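Skasedell Recap Corpus

Text of 918 episode recaps and cast interviews about the TV drama Griner, gathered for work on how entertainment writers separate an actor from the character they play. Each file holds one article as plain text.

Contents
recaps/ season recaps, one file per episode
interviews/ cast interviews, speaker names kept
labels.tsv 2082 mentions, tagged ACTOR, ROLE or UNCLEAR

Labeling
Two people tagged every mention. Where they disagreed the tag is UNCLEAR. Articles over 2000 words were split before tagging.

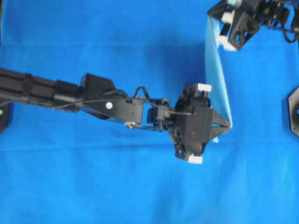

Black arm over blue cloth.

Known problems
The lead character, Jia, is often called by her first name in headlines with no other context. Season 6 recaps from Plirkon repeat the same cast list at the end, so strip it before counting names. 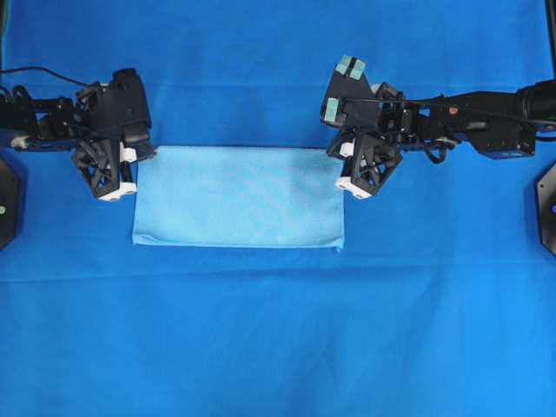
Oana Pîrvu: The UNCLEAR tag is doing two jobs. Half the ones I checked in interviews/ are plain ACTOR mentions where one tagger missed the quote marks. Could those be split out?

A second tag, SPLIT, is planned for the November release. Send corrections to Virgil Tănase with the file name and line number.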